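Getting a Plush Tub Chair to Look Loved Again

I'm a huge fan of round tub chairs. They hug you, they fit in odd corners, and two cushions are enough to make one look finished!

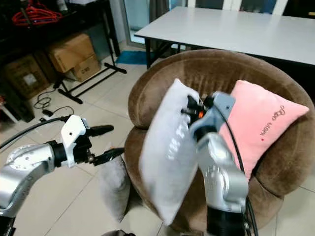 Start with the chair before you even think about the cushions. Take everything out and run your hand down the gap where the back meets the seat (I once pulled out 2 hair ties, a tea spoon and a library card that had been missing since June). Then vacuum with the soft brush, going round the curve in one long sweep from arm to arm. Short back-and-forth strokes leave stripes in a velvety fabric and you'll be looking at them all evening.

Brown plush is wonderfully forgiving with crumbs and terrible with pale lint. A barely damp rubber glove picks up lint better than any sticky roller I've bought, and it costs next to nothing. Rub in one direction only, let it dry, then brush the pile all the same way. So satisfying!

Now the cushions. Give each one a good thump on all four sides, outdoors if you can. If a white cover has gone gray, wash it on its own, inside out, with the zipper closed. I add a spoonful of baking soda to the drum. My neighbor Manuela Bellini swears by hanging hers in full sun instead, and I have to admit her whites are whiter than mine.

Embroidered covers need a bit more care. Dark red thread on pale pink is lovely but it can bleed, so press a wet white cloth on the stitching first and see if any color comes off. If it does, spot clean only. If it's fine, cool water and a mild soap, no wringing, and iron from the back over a folded towel - the lettering stays nice and raised that way.

When it all goes back, stand the cushion with the writing on it upright against the backrest, where the curve holds it up. The plain one goes beside it or a little in front. Tilt it on one corner if you like a relaxed look, or set it square if you're the tidy type. Light covers on a chocolate-brown chair look great either way.

One more thing if you have tile floors. Tub chairs creep! Every time somebody drops into one it scoots back a hair, and grit underneath will scratch. Tip the chair, wipe the bottom, and stick on felt pads. Mine lasted 9 months before they needed replacing. While it's tipped, mop the grout lines under there too, with warm water and an old toothbrush for the corners.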